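I went to the Erimow open day on a Friday in September mostly for the free coffee, and I came home with opinions about sewing.

Erimow runs a training lab for surgical robots, and once a year they let the neighbors in. There were 26 of us, split into groups, and mine got the suturing demo first. An instructor sat at the console with her face in the viewer and her shoes off, and the rest of us stood around a monitor watching two metal instruments tie knots in a pink practice pad. I figured I'd last 2 minutes. I stayed for almost the whole session and missed the talk on the Gritiveck simulator. 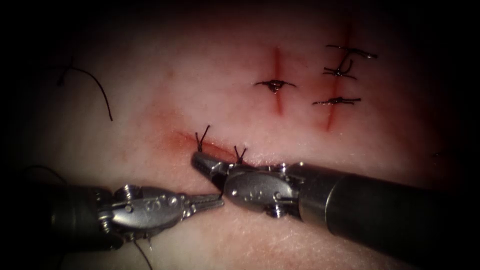 What bugs me is the way these days get sold. The flyer said "Meet the robot surgeon!" and the guy next to me spent the morning asking when it would start operating by itself. But every move on that screen came from a person's hands – a person who told us she'd practiced knots for eight months before anyone let her teach them. I wish the flyer had led with her.

I get why it didn't. Robots fill a parking lot, and practice doesn't. Still, I think people can handle the dull version. The kids up front certainly could! They wanted to know what happens if you pull too hard (the thread snaps, or the pad tears) and whether you can feel it through the controls. On that machine you can't, she said, so you learn to judge it by eye. I've been chewing on that answer ever since.

So, Erimow, if you're reading: keep the coffee, drop the slogan, and give the knots four more chairs next year – my feet were killing me.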